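Home Topics Workshop & Bench Unanswered Members Log in

Wrinkles in a cloth-covered table: small wooden blocks will not sit square

Posted by Gandby, January 21, 2022

We have a work table covered with a green cloth, laid loose over the top with the surplus hanging over the sides. The work on it is simple: small light-coloured wooden blocks are put down in pairs, faces touching, and should stay level with each other. In practice one of the two often ends up at a slight angle, and the pair no longer lines up.
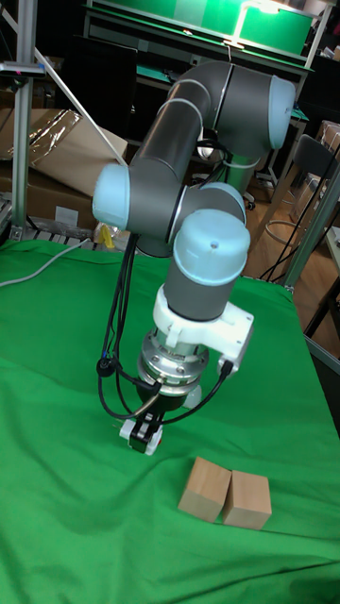
I have measured the blocks with a calliper and they are square to within what I can read. The table top under the cloth is flat; I checked it with a steel rule in both directions. That leaves the cloth. It creases within a day of being smoothed out, and the creases come back in much the same places.

What I would like to know:

1. Is there a way to hold a cloth flat on a table of this size without glue? The cover has to come off for washing.
2. Would a thicker cloth help, or make matters worse?
3. Does ironing last, or is it wasted effort?

A bare top is not an option. The blocks slide on it, and the noise carries through the whole room. There is also a good deal of other equipment close by (cardboard stacked at the back, a second bench behind that, framing along the sides), so access is mainly from the front. Clamps that stick out past the front edge would be in the way.

Keegan McIntyre

The fault is almost certainly slack in the cloth. A loose cover moves a little every time something is set down or dragged across it, and the spare material collects as a ridge. A small block straddling a ridge has to lean. The smaller the block, the more it shows – a ridge that a large box would simply flatten is enough to tip a light cube.

Tension is the remedy. The method I use:

Remove the cloth and wash it first. New cloth shrinks, and if you fit it before washing you will be doing the job again.

Iron it on the reverse at a setting the label allows. Lay it on the table while still slightly warm.

Fix the back edge, using flat spring clips on the underside of the top. Work from the middle out to the corners.

Pull forward by hand, evenly, and clip the front edge underneath in the same order. Then do the two sides. Fold the corners flat as you would a bed sheet and clip through the fold.

Spacing matters. I would not go beyond 8 cm between clips on the front edge. At the back you can be more generous. If clips will not grip the underside, a hem with elastic cord run through it works nearly as well and comes off faster on washing day.

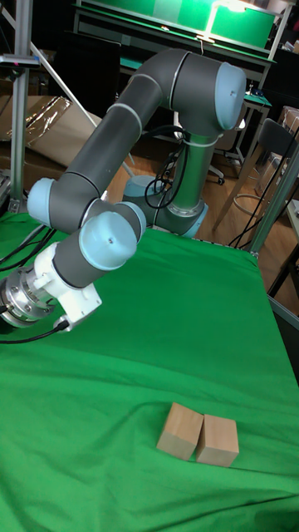
Cut the drape down as well. Cloth hanging over the side has weight, and it pulls unevenly if it is longer at one corner than another. Leave enough to turn under and clip, and no more.

On your second point, thicker is better up to a limit. A dense felt or baize holds fewer creases than thin cotton, but a soft pile lets a block sink on one side. Press a block down with a finger and let go. If it rocks, the cloth is too soft. A thin, firm underlay beneath the existing cloth is another route; I have had good results with 3 mm cork sheet, which also deals with the noise.

Ironing lasts if the cloth is under tension afterwards. If it goes back loose, expect the creases to return.

One check before you spend anything. Turn the tilted block through a quarter turn and put it back in the same spot. If the tilt stays on the same side of the table, it is the cloth. If the tilt goes round with the block, that block has a bad face and no amount of stretching will cure it. A calliper will not always show this, as it measures thickness and not whether the corners are true. Use a small engineer's square against a light.

Friesen

just use double sided tape round the edges. did mine last June and it's still down. you do get some residue when you pull it off, white spirit shifts it but test a corner first

Clurkuda

Agree with the tension advice. Two additions.

If access to the back is poor, sew a sleeve along the back edge of the cloth and slide a flat batten through it. Hook the batten behind the top and all the pulling can be done from the front. It took me 29 minutes including the sewing.

Mark the cloth on the underside before you take it off, so that it goes back the same way round. It will have stretched more in one direction than the other, and turning it puts the slack somewhere new.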